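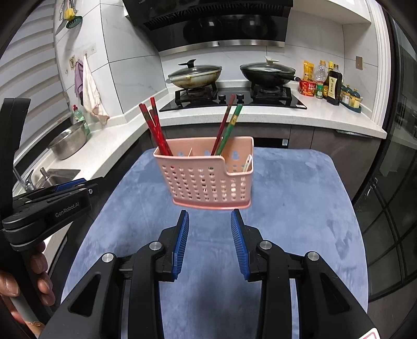

How I finally sorted out my kitchen drawers (and the bench, and the cupboard over the fridge)

I've moved house twice in four years and both times I packed the kitchen by tipping whole drawers into boxes. You can guess what came out the other end. This March I'd had enough of fishing under a tangle of whisks for the potato peeler, so I set aside a weekend, put the kettle on and got stuck in. Here's how I went about it, in case yours is as bad as mine was.

Before you start

You'll need a roll of masking tape, a marker, a tape measure, a tub of hot soapy water, a couple of old tea towels and 2 cardboard boxes. Please don't buy any organisers yet! I know, it's the fun bit. But I've got a bamboo tray out in the garage that was 2 mm too wide for every drawer I've ever owned, and I'd hate for you to end up with its twin.

Step one: empty the lot

Pull everything out and put it where you can see it. I used the dining table and then the floor. Do all the drawers in one go, even the one with the takeaway menus in it, otherwise you'll find the second garlic press after you've made a home for the first. While they're empty, take the drawers right off the runners if you can and give them a wash. Mine had rice in the back corners, plus a birthday candle shaped like a four. Let them dry properly with the windows open before anything goes back.

Step two: group by job

I used to sort by what things looked like, so all the long stuff lived together. Sorting by job works far better. My piles were everyday eating, stirring and flipping, cutting and peeling, baking, serving, and a pile I labelled "no idea". My neighbour Shahnaz Marikar came over for a cuppa in the middle of this and identified half of the last pile in five minutes flat. The thing I'd been using to prop up the herb pots was a pastry crimper.

Step three: the tape test

Put anything you're unsure about in a cardboard box, write the month on it in marker and shove it in the laundry. If you go and get something out, it's earned its spot in the kitchen. Whatever's left after two months goes to the op shop. I retrieved the melon baller (don't judge me) and one of the three ladles.

Step four: measure, then measure again

Measure the inside of each drawer – width, depth and height – and do the height with the drawer shut as far as you can manage, as the bench frame often hangs lower than you'd think. Write the numbers on masking tape and stick it to the front of the drawer. You'll look a bit mad for a week but it's so handy when you're standing in the shop texting home.

I ended up with two adjustable dividers from Bellus and they've been great, though the springs are stiff and I pinched my thumb on the first one. Cut-down cereal boxes do the same job for nothing. I ran with those for a fortnight first to see if the layout suited me, and I changed it twice.

Step five: put things back near where you use them

Stirring and flipping goes next to the stove. Peelers and knives go near the chopping board, with the knives in a block or a sheath please. Cutlery goes closest to the dishwasher or the drying rack, whichever you unload more. Baking gear can live up high, unless you bake like my mate Corey Ngata, who makes scones most mornings before work and keeps his cutters beside the kettle.

Anything tall or skinny that rolls about in a drawer is happier standing up in something with holes in it, so it can drain. Give whatever you use a scrub every week or so, as the bottom gets grotty quicker than you'd expect.

Keeping it that way

I do a five-minute tidy when I'm waiting for pasta water to boil, one drawer at a time. Crumbs out, strays back to their pile. The menu drawer has already gone feral again, so I'm going to try a bulldog clip on the inside of the pantry door and see how that goes.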